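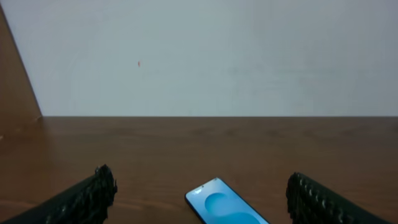

Najwa Zein asks how many examples you need before the arm is any use. For one object in one spot, fewer than people expect. For a whole tabletop, we're aiming for 1000.

2/ Each example is one grasp, driven by hand, start to finish. We log the wrist camera and the finger positions together. Fumbled grasps stay in, labelled as fumbles.

3/ The table at Stallholm is on the list because of the finish. Shiny timber gives the model grief, and the set from July was all matte grey benchtop.

4/ Phones are flat and hard to get under. Cords are worse. The model trained on the July set would go for the cable and ignore whatever it was plugged into.
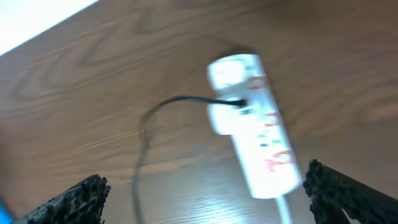

Power strip on the timber table, black cable plugged in.

5/ We move the object between examples and change the angle. Same colour of table, different patch of grain.

6/ Labelling is done in Pludo, with 2 people checking each grasp. Skasitholm is the next site.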